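# Storing Caps So They Keep Their Shape

Kári Kragh, Product Studies, 21 Nov 2022

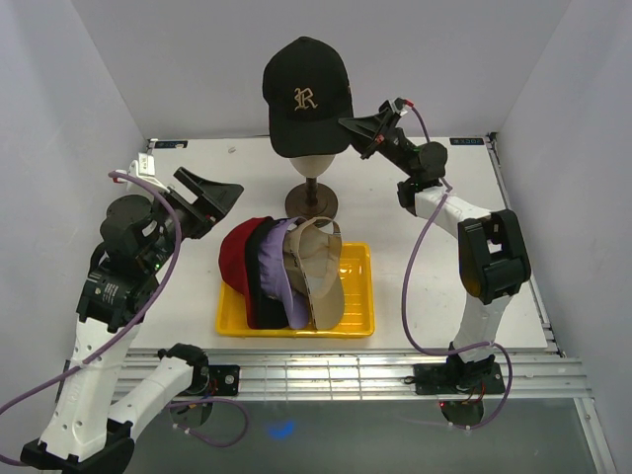
*Fig. 1. Four caps nested in the yellow tray, with a black cap on the head stand behind it.*

## Background

My project compares two ways of storing baseball caps in a small shop. The shop, Claststead, keeps 152 caps in its back room, and the owner wanted to know if trays would work better than the hooks she has now.

## Materials

I used a plastic tray with a ribbed floor, a head stand with an egg-shaped form, and five caps. The red, black, lavender and beige caps went in the tray. The other black cap, with the gold-outlined "R" on the front, was for the stand. My budget was $600 and I spent $500 of it, mostly on shelving for the later tests.

## Method

The caps stand upright in the tray, one nested in the next, with the brims toward the front. I left the right end of the tray free so a cap could be tipped forward and lifted out without pulling on its neighbor. The stand holds one cap at a time and is meant for display.

I left each arrangement alone for 4 days, then compared the front panels with tracings made at the start.

## Results

Nested caps kept their front panels well. The red cap, at the left end, leaned more than the others by the last day and its tracing was slightly off. The cap on the stand matched its tracing.

Taking a cap from the middle was slower than taking one from the end — the crowns grip each other a little.

## Next steps

I want to repeat the test in November with a full tray and add a divider at the left end. The shelving has not been tested yet.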